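Durnex Table Top Oil, Satin, 662 ml

Code 1447. In stock at Brunville, allow a few days for the rest 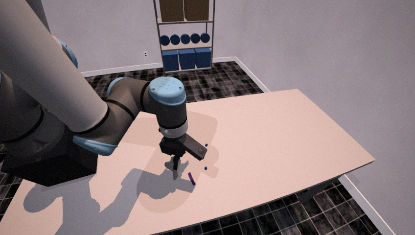 Back in at last, sorry for the wait. Same oil as before, new tin, new lid (the old one stuck, we know). For bare or previously oiled tables, worktops, desks, shelves. Not for floors. Not for anything varnished unless you sand right back to the wood first.

Satin finish. Dries clear but will warm up a pale wood a bit, so test underneath or on an offcut. Beech and birch go slightly golden. Oak goes darker than people expect. If you want it to stay properly pale get the Durnex White Tint instead, seperate listing.

How to use
Sand, hoover, wipe with a barely damp cloth, let it dry. Stir the tin, don't shake. Thin coat with a lint free cloth, along the grain. Leave 12 minutes, wipe off everything that hasn't soaked in. Everything. Sticky table = too much oil left on, this is the one we get phone calls about. Second coat next day. Third if the wood is thirsty, end grain usually is.

Light use after a day. Hot pans and wet glasses, leave it a week.

Used cloths: lay flat outdoors to dry or soak in water before binning. Do not scrunch up and leave in the shed, oily cloths can catch fire by themselves.

Sizes
662 ml tin, does a six seater table two coats with some left over
Sample sachet, 50 ml, enough for a test patch or a small tray
Big tin discontinued, please stop asking, we've asked them too

Goes with
Wusar fine pads, grey, for rubbing down between coats
Adebisi cotton cloths, bag
Durnex Table Soap, for weekly cleaning. Ordinary kitchen spray strips the oil over time

Delivery
Can't go by air so no Channel Islands, no Highlands next day. Mainland courier only. Collection from Brunville is free, ring first becuase the trade counter shuts for lunch.

Returns on unopened tins only. Dented but not leaking is fine to use, tell us and we'll knock a bit off.

Page updated 2021-08-16. Price goes up end of August, supplier's doing not ours.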